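Hinweise zur Anschaffung eines zweiarmigen Robotersystems für Werkstatt und Packplatz

30.01.2022
Von Senad Stoyanova

Die nachstehenden Hinweise richten sich an die Leitungen der Werkstätten, die im laufenden Haushaltsjahr Mittel für ein Robotersystem mit zwei Armen beantragen wollen. Sie beruhen auf den Erfahrungen der Werkstatt Ullgate und ersetzen nicht die technische Prüfung durch die Beschaffungsstelle.

Vor der Einholung von Angeboten ist festzulegen, welche Gegenstände das System greifen soll. Maßgeblich sind die kleinste und die größte Greifweite, das Gewicht sowie die Beschaffenheit der Oberfläche. Flache Schachteln, Deckel und Einlagen stellen andere Anforderungen an die Finger als Werkzeuge mit Griff. Dem Anbieter sind Musterstücke zu übergeben, nach Möglichkeit dieselben, die später im Betrieb verwendet werden.

Der Tisch wird in vielen Anträgen vergessen. Er muss von beiden Armen erreicht werden und genügend freie Fläche bieten, um Unterteil, Deckel und Ware nebeneinander abzulegen. Eine helle, matte Platte erleichtert die Erkennung dunkler Teile. Für die Platte sind 237 Euro anzusetzen, für das Untergestell bei Brulo weitere 700 Euro.

Arbeiten mit kleinen schwarzen Teilen auf weißer Tischfläche:
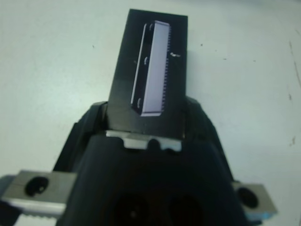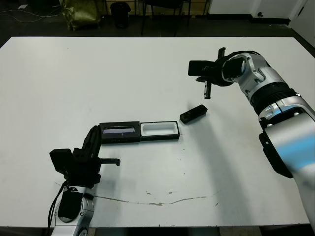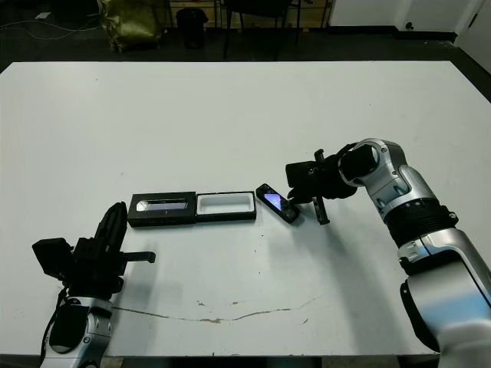
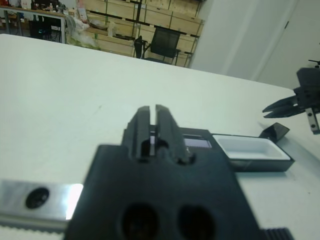
Bei den Greifern ist zwischen dem Grundkörper und den Fingern zu unterscheiden. Die Finger sind Verschleißteile und müssen sich ohne Ausbau des Handgelenks wechseln lassen. Es wird empfohlen, für jeden Arm einen vollständigen Ersatzsatz in das Angebot aufnehmen zu lassen. Der Satz kostet bei der Firma Hodžić 46 Euro, bei späterer Nachbestellung kommt der Versand hinzu. Für empfindliche Oberflächen sind weiche Auflagen gesondert auszuschreiben.

Kabel sind so zu führen, dass sie auch bei ausgestrecktem Arm nicht unter Zug stehen. Bewährt haben sich Klettbänder in kurzen Abständen; Kabelbinder aus Kunststoff sind nur an unbeweglichen Abschnitten zulässig. Steckdosen und Netzwerkanschluss sollten vor der Aufstellung auf der Tischrückseite vorhanden sein. Eine nachträgliche Verlegung geht zu Lasten der jeweiligen Werkstatt.

Der Kostenplan hat neben dem Kaufpreis folgende Positionen auszuweisen: Anlieferung und Aufstellung, Einweisung von mindestens zwei Beschäftigten, Wartung im ersten und zweiten Jahr, Ersatzfinger, Reinigungsmittel. In Ullgate beliefen sich diese Nebenkosten im ersten Jahr auf 1.381 Euro. Die Einweisung war darin enthalten, die Schutzeinrichtung am Durchgang dagegen nicht.

Zur Reinigung der Tischfläche genügt ein leicht angefeuchtetes Mikrofasertuch. Scheuermittel sind zu vermeiden, da sie die matte Oberfläche stellenweise glänzend machen und die Kameras dadurch gestört werden können. Die Linsen werden ausschließlich mit einem trockenen Optiktuch und bei abgeschaltetem System gereinigt.

Wer den Bedarf noch nicht sicher beziffern kann, sollte zunächst die Miete prüfen. Turnley bietet Geräte zur monatsweisen Überlassung an; die Miete wird bei anschließendem Kauf zur Hälfte angerechnet. Die Rückgabebedingungen, insbesondere die Regelung zu Kratzern an den Gehäusen, sind vor der Unterzeichnung schriftlich zu klären.

Anträge sind mit Kostenplan, zwei Vergleichsangeboten und einer Skizze des Aufstellortes bis Ende Juni bei der Beschaffungsstelle einzureichen. Später eingehende Unterlagen werden erst im folgenden Haushaltsjahr berücksichtigt.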